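In Defence of the Bin Bag on the Table

My mother held that a table should have nothing on it between meals. A bowl of fruit was tolerated at Christmas. I have inherited her table manners but not her table, and in seven years with a pale wooden one I have come round to the opposite view, at least where black bags are concerned.

A black bag on a table is a decision waiting to be made. Put the same bag in the hall and it becomes furniture. I had one in ours from January until the coats came out again, and by then the family were stepping over it with real grace.

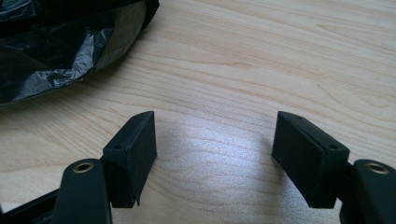
Should a bag of unsorted stuff go on a table people eat at? It should, provided the bag is clean on the outside and dinner is at least two hours off, hunger being the best supervisor I have ever worked under.

My friend Huia Ormsby disagrees. She sorts on the floor, on an old sheet, and says a table flatters rubbish. Put a dead torch on nice wood, she argues, and it starts to look like something from a shop window. I see her point. I once kept a single curtain hook for 16 months on the strength of how well it sat against the grain.

But the floor has its own dishonesty. On the floor you kneel, your knees go, and everything left at the end is swept back into the bag and called "misc". Cameron Nepia, who helped us move house, carried 27 boxes up the stairs and asked what misc was. We couldn't tell him. He was very decent about it.

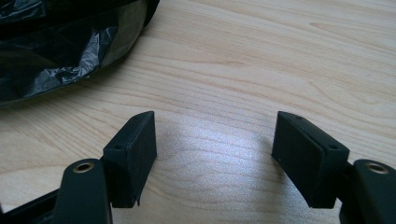 There is also the matter of the wood itself. People who own pale tables spend a good deal of their lives protecting them from other people's mugs, and a thin plastic bag does no harm that I have ever found. It slides off easily and leaves you looking at the grain, which I paid for and rarely see. Ours is usually under post.

So the bag goes on the table at four, and whatever hasn't been claimed by six goes out - except the curtain hook, which has moved to the windowsill while I think about it.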